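Last changed in July. If your question is not on this page, please write to the desk at Prunwood and we will add it.

# Questions about storing your things with Geser

### What size of unit do I need?

For the contents of one bedroom, the small unit is enough. For a full apartment with a sofa and a dining table, take the medium one. If you are between two sizes, start with the smaller. You can move to a bigger unit later and you pay only the difference for the days that remain in the month.

### When can I come in?

The Prunwood building is open every day from 6 a.m. until 9 p.m. The Fiore building closes one hour earlier. Your code stops working at closing time for the entrance door, but it always works for going out.

### What am I not allowed to store?

Food, plants, animals, gas bottles, paint, fireworks, and anything which can leak or burn. Tires are allowed, maximum 9 per unit. Refrigerators and freezers are allowed when they are empty and clean. Leave the door a little open with a folded towel, otherwise it will smell after some weeks.

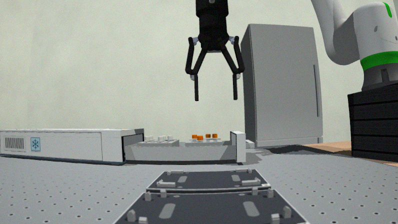
*Tall gray cabinet by a plain wall.*

### How should I pack kitchen things?

Plates travel better standing than lying. Put the heavy ones in small boxes and write the word KITCHEN on two sides, not on the top, because the top will be covered by the next box. Please do not pack with newspaper if the dishes are white. The ink goes on everything.

### Is there a limit for the weight of one box?

We have no rule for this. Our carts carry 80 kilograms, and the elevator at Fiore stops if it is overloaded. If you cannot lift a box alone, divide it in two.

### Is the building heated?

Prunwood is heated in winter and has air drying all year. Fiore is dry but not heated, so we do not recommend it for musical instruments, oil paintings or old photographs. The price is lower there for this reason.

### How do I pay, and how do I stop?

You pay by card at the beginning of each month. To stop, write to us 30 days before you leave. The deposit returns to the same card after we have checked that the unit is swept and the lock is removed.
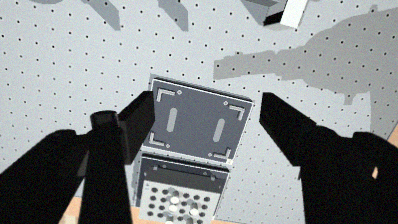
### How do I store small objects such as jewelry boxes, tools or game pieces?

Put each one in a soft cloth first, then group them in a plastic box with a lid that closes firmly. Keep a list of the contents inside the box and a copy at home. Very valuable pieces should go to a bank, as our insurance does not cover jewelry or cash.

### Can somebody else open my unit?

Only persons you have named on the contract. You may name up to 3. We need their full name and a phone number, and they must show a document the first time they come.

### Do you help with the moving itself?

We do not have our own trucks. Many of our customers use Maromov, who know both buildings and where to park. Please reserve the loading bay with us before you order them, especially at the end of the month, when everybody is moving at the same time.

### I forgot my code. What now?

Call the desk from the phone number written on your contract. After three wrong codes the keypad is blocked, and the desk must open it again for you.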